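Traltel Publishes Setup and Care Guide for the Sirko Tube-Handling Cell
Tellmont, 2018-04-29

Traltel is very pleased to share, free of charge, the guide our own bench team uses to keep the Sirko cell in good order, from the grid sheet on the table right up to the wrist cable.

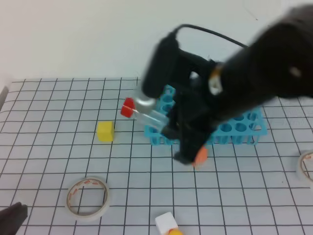
How often should the gripper be checked?
Every 10 days, and again after any change of fingers.

Setting the rack
Square the rack to the grid, then bring the gripper in slowly by hand control and close it on a capped tube.

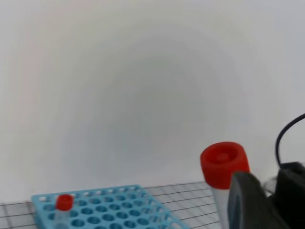
Clearing the path
Practice blocks and toys are welcome on the table (we are fond of ours!), so long as the arm's route to the rack stays open.

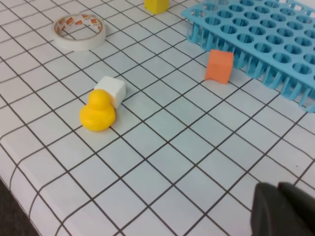 Looking after cables
Follow each cord back to its plug and leave a little slack, and please do smooth the grid sheet while you're there.
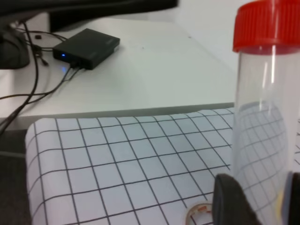 The Woverus edition, which we began writing in February, runs to 28 pages and includes 18 checks, and we would dearly love to hear from anyone who tries them.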